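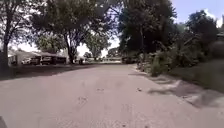 Skellari Street Rover Kit

Home > Kits > Outdoor rovers > Skellari

In stock. Ships flat in one box, with the mast in a second, skinnier one.

Hi, I'm Jouko Lehtinen, and the Skellari is the little outdoor rover I've been building (and rebuilding, and rebuilding) in my garage and at the Predthorpe shared workshop. It's a four-wheeled robot that drives itself along quiet streets and paths using a forward-facing camera. I started selling it as a kit after enough people at the workshop asked me for the drawings that it got easier to just cut extra parts while the machine was set up!

You put it together yourself. I'd call it a medium-hard build. If you've wired up a 3D printer or fixed an e-bike you'll be fine, and if you haven't, pick a weekend when you don't have plans and read the whole booklet before you open the screw bags. I mean it about the screw bags. Two of the sizes look the same until you try to use the wrong one.

What it's for

Mostly for people who want to learn how a robot finds its way around outdoors. I wanted something that could handle real pavement, with all the patches and dusty bits and tree shadows, and a lot of the small rovers I tried before were happiest on a kitchen floor. Shadows were my big headache for a long time. A hard-edged patch of shade across a road looks an awful lot like an edge or a step if your software is only looking at brightness, and my first version would creep up to every one and stop dead. The neighbors were very patient.

The current software handles shade much better. It looks for the curb line and the change from pavement to grass, and it keeps a running guess of where the open road is even when the light is a mess. It still gets nervous in low sun late in the day, so plan your drives with that in mind.

What's in the box

Lower body and lid, cut and drilled
Four wheels with foam-filled tires
Four gear motors, already soldered to their leads
Miettinen motor board, version 3
Camera and camera mount
Mast in two pieces, with the clamp
Wiring set, labeled at both ends
Big red stop button and its bracket
Screw bags, hex keys, printed booklet
Memory card with the software on it

What you need to bring

A battery pack (see below), a small single-board computer, a soldering iron for the battery plug, a screwdriver set and a bench vise. I use a Wilto vise I got secondhand, and any vise with soft jaws will do. You'll also want a laptop on the same network for setup and for watching the camera feed.

Size and weight

The body is 70 centimeters long with the bumpers on. Without the battery it's light enough to carry under one arm, and with the battery in it I'd rather use both. It fits across the back seat of a small car with the mast off. The mast comes off with one lever, so please don't do what I did and leave it up while closing the hatch.

Camera and mast

The camera sits up on the mast and looks forward. You can slide the mount up or down and tilt it, and getting this right makes more difference than anything else you'll do. Too low and all you get is road. Too high and the tilt makes the near curb drop out of view in tight turns. The booklet has a starting position marked, and I'd stick with that for the first few drives before you start fiddling.

The lens is pretty wide, so a bit of the body may show up in a lower corner of your picture. The setup page has a mask tool for that – you paint over the corner once, save it, and the software ignores that area from then on. If you move the mount, paint it again. I get more emails about this than anything else on the page, and nine times out of ten the camera got bumped and the mask is in the old place.

Glare is the other thing. A bright hazy sky can fool the exposure and turn the road into gray mush. There's a setting called Road First that sets the exposure from the lower half of the picture only. The sky blows out to white and you lose the treetops, but the rover doesn't need treetops. Turn it on and leave it on.

Battery

I don't ship batteries. The tray takes a standard flat pack and there's a strap to hold it down. Get one with a proper built-in protection board, and charge it outside the rover. With my own pack I get around 3 hours of slow driving on level pavement, less on hills or grass, and a good bit less in winter.

Driving modes

Follow mode keeps to one side of the road and slows down when it isn't sure. Walk mode holds it at your walking pace and you steer with a gamepad. Record mode does no steering of its own at all, it just saves the camera feed and your gamepad moves so you can use them later. I'd do a week of Record before you even try Follow. You get used to what the rover sees and you'll catch a loose cable while you still have your thumb on the stick.

Always walk with it. Keep the stop button where you can reach it and check your local rules about small robots on public streets. Parked cars it deals with nicely. Trash bins at the roadside used to confuse it, and they're fine now as long as they're standing up. A bin on its side is still a coin toss, so take over.

Changes in this version

Thicker mast clamp, so it doesn't slowly droop on rough pavement
Stop button moved to the back, where your hand is when you walk behind it
Longer camera cable
Quieter gears (much quieter! the old ones sounded like a coffee grinder)
Mask tool now saves more than one mask

If you bought a kit before May, you can get the clamp and cable as a small upgrade set. Write to me and tell me which mast you have.

Spare parts

Wheels, motors, the Miettinen board and every bracket are sold on their own. The part number for the full spare screw set is 1864, and I'd just add it to your order now. They do roll under things.

Building at the workshop

If you live near Predthorpe, come build it on our benches. Bring your kit and your battery, and use the tall bench by the drill press so you can get at the wheels from both sides. The drill press is from 1993 and has a wobble, so drill your mast holes slowly.

Page updated 18 December 2024. Questions go to the contact form, and please include a picture of your wiring if it's about the wiring.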